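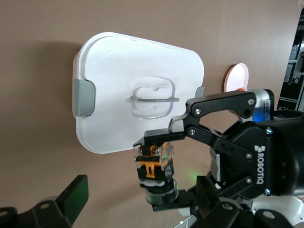

Festance clamp lamp, long-arm version: my review after seven months

Posted 17 January 2023

I bought this lamp in June and I have been boring people about it ever since, so I may as well write it down where somebody shopping for one can find it. Short version: it's the best 55 dollars I have spent on my hobby room, and I would buy it again tomorrow. The longer version has a few complaints in it.

Some background first. I fix things at a table in the back bedroom. Old radios, a sewing machine now and then, the odd lamp (yes, I need a lamp to fix lamps), plus whatever the neighbors bring over. The room has one ceiling light, and it's behind me when I sit down, which means that for years I worked in the shade of my own head. I had a Paltcombe gooseneck before this, the small one with the weighted base. It was fine when it was new. Then the neck started to sag, and by the end I had it propped up with a paint stirrer and a rubber band. If you have ever had a gooseneck slowly bow down to you while you're holding a hot soldering iron, you know why I went shopping.

I got the Festance at Aguirre, the lighting and hardware place in Jiltville, mostly on account of them having one set up that you could push around. Do that if you can! Lamps are like office chairs, you learn more in two minutes of yanking on the thing than you do from an hour of reading. They had the short arm and the long arm side by side. The short one is cheaper and probably plenty for a writing desk. For a worktable get the long one.

Setup

There's not much to it. The clamp goes on the table edge, the post drops into the clamp, the head is already wired. You get an Allen key for the joint tension and a single sheet of drawings with no words at all. I got the post in upside down the first time, so the arm swung out and then drooped like a tired heron. The drawing does show the right way, if you look at it longer than I did.

The cord is a good length and comes out at the bottom of the post. It's a soft fabric-covered cord that doesn't fight you. The power brick is the ugly part. It's big, it's heavy, and it blocks the next outlet on a power strip. I ended up buying a short extension just for the brick, and I think for this money they could have included a slimmer one.

The light itself

Oh, it's lovely. It's a wide bar head, so the light comes from a long strip and the shadows under your hands are soft. With my old lamp I'd get one hard black shadow of the screwdriver right where I wanted to see the screw. Now I can see down both sides of the tool. I noticed it on the very first evening, working on a radio chassis with color bands on the resistors that I'd been reading wrong for years. Brown and red had always been a guess for me. They are very clearly different colors, who knew.

You get three shades of white, from a warm yellow to a cold blue-white. I leave mine in the middle. The warm one is nice for sewing in the evening, and the cold one makes everything look like a dentist's office, but it does help with fine print on black plastic. Brightness is a slide along the top of the head – you run a finger across it. I keep it at 50 percent nearly all the time. Full blast is too much for my eyes after dinner.

The slide is also my biggest complaint. It's touch only, with no click and no bump to tell you where it starts, and if I grab the head to move it I set the brightness to something silly. After a while you learn to grab it by the end cap. Guests never do. My friend Ramiro Pastor came over to help me with a tape deck and changed the brightness every time he moved the lamp, and by the end of the afternoon we were both laughing at it. He then went and ordered one, so it can't have bothered him too much.
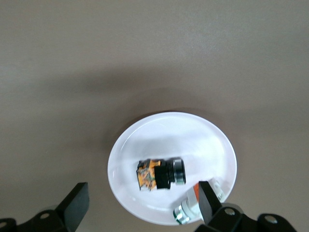 What sold me on the long arm is how much table it covers. I can park the head over the left corner, where I do the close work, then pull it across to wherever I've set my parts down, without unclamping anything. I'm a plate person when it comes to parts, by the way. A plain round white one, shallow in the middle with a bit of a rim, holds a couple of push-button switches very nicely, and you can pick up the whole lot and move it. A shiny white rim is also a good way to judge a lamp, as a narrow beam will throw a mean little glare spot straight back at you. The Festance with its long strip gives you more of a gentle streak, and I can turn the head a touch and lose even that.

The joints have held up really well. I tightened the elbow one time in the fall, a quarter turn with the Allen key, and the arm has stayed exactly where I leave it since. No sag, no creep. Coming from the gooseneck I kept glancing up to check on it for weeks! The head tilts and also twists, which I thought was a gimmick until I needed light going sideways into a speaker cabinet.

The clamp

Solid metal with rubber pads on both jaws. It opens wide enough for a thick workbench, and it hasn't marked my table. The screw handle sticks down quite far underneath, though, and I have hit it with my knee more than once. If you sit close, mount it at the back or around a corner. I moved mine to the back left and haven't touched it with a knee since.

One thing to check before you buy is the lip under your table. Mine has a rail set in from the edge and the lower jaw only just misses it. A table with a deep apron right at the edge would be trouble, and there's no weighted base sold for this model, at least not at Aguirre.

Small things, good and bad

It remembers the last setting when you turn it off. Thank you, whoever decided that.

It makes no noise. The old one had a faint whine that I only noticed once it was gone.

The head gets warm along the top after a long evening, never hot enough to bother me.

Dust shows on the black finish right away. They make a white one, and if I were doing it over I'd get that.

There's a little blue standby dot that stays on all night. Not a problem in a hobby room, but I wouldn't want it next to a bed. I put a bit of black tape over it.

Who it's for

If you sew, build models, paint miniatures, fix things, or do puzzles on a big table, I think you'd be very happy with it. My sister does 500-piece jigsaws and borrowed mine for a weekend, and I had to go and get it back. For reading in an armchair it's too much lamp. And if you move between rooms a lot, a clamp is a nuisance, so look for something on a base or on wheels.

I looked at a magnifier lamp too, the round kind with the lens in the middle. They're great for stamps and splinters. For general work I found the lens was always in my way, and I'd still need a second light for the rest of the table. I wear cheap reading glasses under the Festance and that does me fine.

I give it four and a half out of five. Half a point off for the touch slide and that brick. If they ever bring out a version with a real knob, I'll be first in line in Jiltville.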